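Search this site Minutes Archive Go

Rinedar Working Group on Good Practice for Robot Arms
Minutes, November 27, 2018

Chair: Wellington Figueiredo. Present also: members from Havinbridge and Aaltonen. Brastunow sent apologies.

1. The minutes of the July meeting were accepted with one correction: in point 4, "should" is changed to "must".

2. Stop rules. Havinbridge proposed that every trial must have one named person who can stop the arm. The proposal was accepted. It was asked if the same person may also write the log. The chair was of the opinion that this is not good practice, and the text will say so.

3. Simulated trials. The group has now 2645 trial records, and about 20 have no version number of the room model. These will be kept in a separate folder until Aaltonen has checked them. It was agreed that a record must say if the gripper was open or closed at the start. 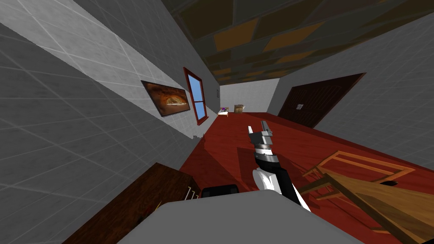

Does a trial in simulation count towards the 34 hours required before work with a real arm?
Only half of the hours may come from simulation, and the rest must be done with the real arm under supervision.

4. Next draft. Comments on section 2 are to be sent to the chair in writing.

2 comments

Havinbridge member: In item 2, please write "operator" and not "user", as we agreed.

W. Figueiredo: Thank you, I will correct it in the next draft.

Shares: 2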